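Can a machine tidy up small stuff yet, or is it still just vacuums?

Posted by plollport_sue in Home Automation, 12 replies hidden

I have a spare bed that has turned into the place where everything lands. Jewelry, hair bows, papers, bags, bedding I haven't put away. I'd like to know if there is anything a regular person can buy that picks up small things and puts them where they go. I don't mean a robot vacuum. I have one and it does fine on the floor.

The job I have in mind is simple. Take the beaded bracelets off the bedspread and put them in a tray. My nephew says this has been solved for years in factories. Is he right?

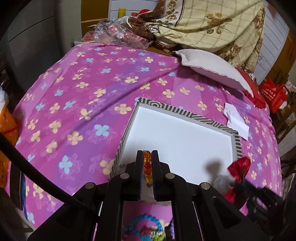 Detholm Community Help: Home Automation Group

My budget is $3919 at the very most, and I would rather spend a lot less.

gearbox70

Your nephew is half right. I work in a shop that packs parts, and we have an arm that moves 121 pieces a shift without trouble. Every piece is the same shape and comes down the belt facing the same way. A bracelet is different every time you set it down. It bends, it rolls, and the fingers have to close on a bead without pushing the rest away. A tray with raised sides helps, because the drop doesn't have to be exact.

Picking up one bracelet with two fingers is something a machine can do now. Sorting out a small pile with other things mixed in is much harder. Patterned sheets don't help either. Folds and printed flowers can confuse the camera, so a plain cloth under the work is better.

For your money you could get a small desktop arm, but you would be setting it up yourself for weeks. I wouldn't buy one for this.

Dutosell

no. just get a bigger tray

marnie_k

I tried the Sandu tabletop arm in January. It picked up pens and blocks pretty well. Necklaces it dropped more often than not, and it could not do anything with a pillow or a quilt. I sent it back. The return took more than 70 days and they kept the shipping.

If you do try one, check how wide the fingers open before you order.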